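Unit 7: Traps, Vents and Fixture Drains

Reading before the session: Postma, chapters on drainage and venting. The sizing tables are in the back of the course binder. Bring the Segers fitting chart to the October workshop.

7.1 Purpose of the trap
A trap holds a plug of water between the fixture and the drain line. The plug blocks sewer gas while letting waste through. The depth of water between the crown weir and the top of the dip is the trap seal. A shallow seal is lost easily. A very deep seal slows the flow and collects solids.

7.2 How seals are lost
Self-siphonage occurs when a full-bore discharge from the fixture pulls the seal out behind it. Induced siphonage has the same result, but the discharge comes from another fixture on the same branch. Back pressure pushes the seal up into the fixture and is most common near the base of a stack. Evaporation takes the seal from floor drains and guest baths that see little use. Capillary action needs a strand of hair or string lying over the weir. Lodhi treats this last case as rare, but it accounts for several of the call-outs in the Brirkadia case file.

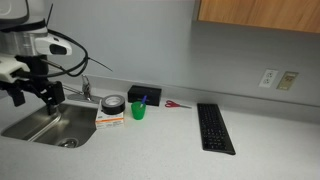

Fixture shape affects the tail end of the discharge. A round-bottomed washbasin drains with a swirl and stops abruptly, leaving little trailing flow to refill the trap. A flat-bottomed sink empties more slowly at the end, and the last film of water tops up the seal. The rectangular undermount basin shown is of the second kind, with its drain toward the front of the floor. For such a basin, measure the trap arm from the drain position itself and not from the center of the cabinet. Students lost marks on this in problem 33 last year.

7.3 Trap arm and vent
The trap arm runs from the crown weir to the vent connection. Its total fall must not exceed one pipe diameter. If it does, the vent opening sits below the weir and the arm can fill and siphon. Adding slope to a long arm therefore makes matters worse. Increase the pipe size or move the vent closer.

Problems
Work 99 and the first part of 517 in the Zuccaro problem book. Show the fall calculation in full. Hand in to Onni Kauppinen.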